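**Call for participants: help us put a stockroom wall in order**

Kirik is looking for 6 people to join our shelf study at the Hulen building, and we would love to hear from you if you're the kind of person who can't walk past a messy cupboard without moving something!

We want to learn how people put everyday things away when they're left to do it their own way. You get a set of household goods (baskets, bottles, small bins, a potted plant or two, boxes in awkward sizes) and a tall shelving unit, and you decide what goes where. Then we mix everything up and you do it again. Some people sort by size, some by color, and one of our testers in July put everything with a handle on the same shelf and defended it very well. We loved that.

The whole collection runs to 51 items, and you'll work with a different selection each session. Nothing is heavy. The top shelf is high, though, so there's a step stool, and you can ask one of us to pass things up if you'd prefer to keep your feet on the floor.

## Where you'll be working

It's one big shared room with a metal ceiling and strip lights, so expect plenty of light and a bit of chatter. The white shelves stand against brown pegboard, and people will be at their desks nearby while you work.

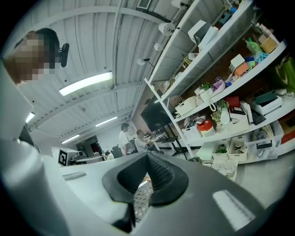 You'll do three sessions of two hours each, with a break in the middle of every one. We can fit you in on weekday mornings or afternoons, and you don't have to keep to the same slot each time. Tea, coffee and fruit are on us. Wear something you can reach and bend in, and leave the big rings at home because they catch on the wicker.

After each session we sit down for a chat about why you put things where you did. This is my favorite part! People notice the oddest things, like which basket they always reach for first, or that they left a whole tier empty "for later." Your answers go into the plan for Nutava, our home storage handbook, and every participant gets a printed copy when it's done.

## Who can take part

- You're 18 or older
- You can stand, reach and bend comfortably for half an hour at a stretch
- You can come to all three sessions
- You haven't worked in shop display or warehouse picking in the past year

No tidying talent needed. If your own closets are a disaster, please apply anyway, we really do want a mix.

## Pay

Each participant receives 2380 kroner for the full set of sessions, paid by bank transfer after the last one. Bus fare is extra, so keep your tickets.

## How to apply

Send us a short note by Thu 13 August with your name, the times of day that suit you, and a few lines on how your kitchen shelves are arranged right now. Put "Shelf study" in the subject line. You can also drop a paper note in the Kirik box at the Boonchu café, next to the counter.

We'll write back to everyone, including those we can't fit in this time. If you and a friend both want to join, apply separately and mention each other, and we'll try to book you on the same days.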